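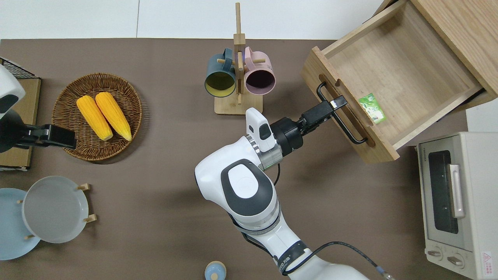
¿Qué tipo de tirador conviene a un cajón de uso frecuente situado junto a los pequeños electrodomésticos de la cocina?

El de barra, siempre que deje entre la barra y el frente espacio suficiente para los dedos; en los hogares estudiados fue el que menos intentos fallidos de apertura produjo, incluso con una sola mano.

4.2. Tiradores, contenido y ubicación del cajón auxiliar

La pregunta anterior, formulada en la entrevista inicial por varias de las personas participantes, orientó la segunda fase del estudio. En ella se examinó el cajón auxiliar, entendido como aquel que no guarda cubertería ni menaje principal y que recibe objetos de poco volumen: sobres, bolsitas, pinzas, filtros o recambios. La muestra comprendió 138 cocinas domésticas y un total de 565 aperturas registradas por los propios residentes en un cuaderno facilitado por el equipo.

Figura 7. Cajón auxiliar de madera clara, abierto, con tirador metálico negro en forma de barra y un paquete pequeño de color verde en el interior, cerca del frente. A un lado, horno tostador de color crema; sobre la mesa, soporte de madera con tazas colgadas.

La disposición de la figura 7 corresponde a la que en la tipología de Villanueva y Navarro se denomina «rincón de desayuno»: un mueble bajo de cajones, un aparato de calor y las tazas a la vista, reunidos en una misma superficie. Maricel Villanueva y Charito Navarro propusieron esta categoría a partir de su trabajo previo en viviendas de alquiler, donde la falta de armarios altos obliga a trasladar a la mesa una parte del almacenamiento. En nuestra muestra, la agrupación apareció con mayor frecuencia en cocinas sin despensa independiente.

En cuanto al tirador, se distinguieron tres variantes: pomo, uñero y barra. Los modelos de pomo, entre ellos los de la serie Stoica, obtuvieron valoraciones favorables por su aspecto, pero los participantes de mayor edad señalaron que el agarre exigía cerrar la mano con fuerza. El uñero resultó adecuado en cajones ligeros y poco satisfactorio en los de paredes gruesas, cuyo peso propio es considerable aun cuando están casi vacíos. La barra, presente en los muebles Brasell y Wolta, admite que se tire de ella desde cualquier punto de su longitud. Conviene advertir, no obstante, que un tirón aplicado en un extremo puede desalinear el cajón en las guías más sencillas – circunstancia anotada en 20 de los cuadernos.

El contenido presentó una regularidad menos esperada. Los objetos pequeños tendían a situarse en la zona delantera, contra el frente o a poca distancia de él, mientras que el fondo quedaba libre u ocupado por artículos que los residentes no recordaban haber guardado. Un paquete como el de la figura 7 se localiza de inmediato cuando no hay otros objetos en el cajón; en cajones sin separadores y con mayor carga, los tiempos de búsqueda declarados aumentaron de forma apreciable. El separador transversal Hinance, ensayado en siete hogares, redujo el desplazamiento de los sobres, aunque dos familias lo retiraron al cabo de un mes por considerar que restaba capacidad.

Por último, se atendió a la proximidad entre el cajón y el horno tostador. Se recomendó a los participantes comprobar que el cajón pudiera extraerse por completo sin invadir el recorrido de la puerta del aparato, y respetar la separación lateral indicada en el manual correspondiente. El soporte de tazas no planteó dificultades – salvo en las mesas de menor fondo, donde hubo que desplazarlo para trabajar con comodidad. La relación entre estas distancias y la frecuencia de uso se analiza en el apartado 4.3.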